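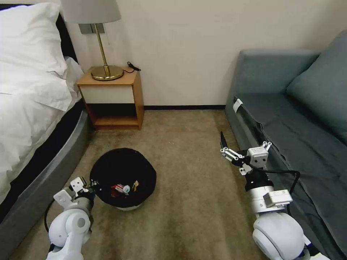 Okay, the library scan. Abella (that's my movie catalog app, if you skipped the intro) needs to know where your films live before it can sort them into decades. I run my big scans in the evening from bed, lamp on the nightstand, and a small bedroom like that is plenty if your Wi-Fi reaches.

## 4. Scanning your movies

1. Open **Library** and tap **Add folder**.
2. Pick the folder with your films. Mine's called Jostgate, after a terrible heist picture I love.
3. Choose **Match by title and year**. Please don't skip the year – remakes will fight each other!

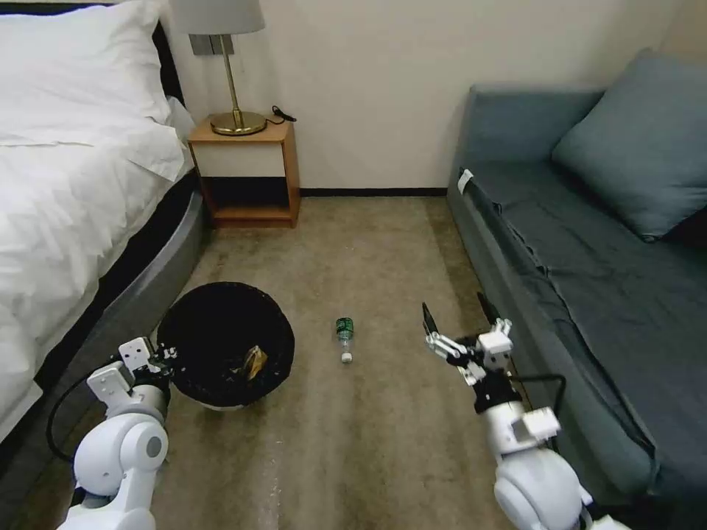 4. Tap **Scan**. My 1,542 titles finished while I watched one short western.

**Note:** Directors' cuts land in the same entry as the theatrical version. Tap **Split** if you want them apart.
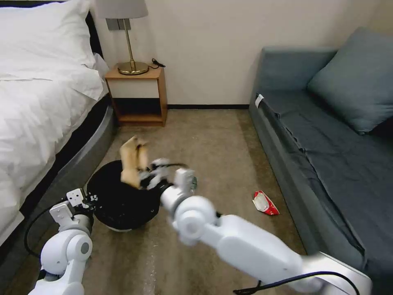
5. Check the **Unsure** list. I had 6 in there, all silent comedies, and fixed them by typing the titles in by hand.

**Caution:** **Reset library** wipes your star ratings too. I lost 696 of mine in June, so export them first (**Settings > Backup**).
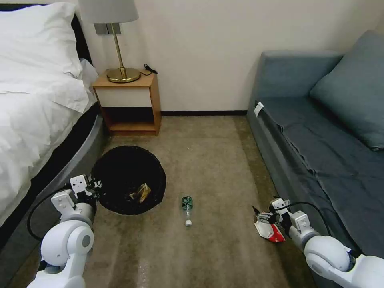
*Bedside lamp and a sofa with a big cushion: movie night seating.*

6. Tap **Done**, then set your home shelf to whatever decade you like.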